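I've been carrying the Triltar 2 since March, and I still grin every time I snap the back off. A battery you can swap with your thumbnail! Zolevico sells the spare for 13 dollars, and mine goes in my jacket pocket 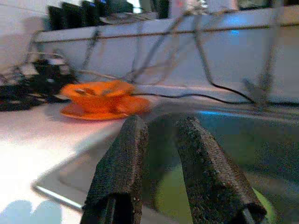

next to my keys. Compare that with my old Inthanon, sealed up tight with glue, where a tired battery meant a week without a phone.

Yes, it's thicker. I don't care, and I doubt most people would after one long travel day. More of this, please, from every phone maker out there.

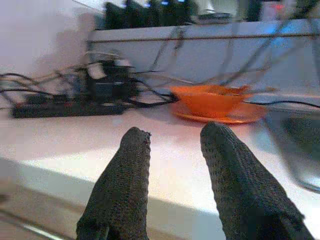

Two gripper fingers over a white tabletop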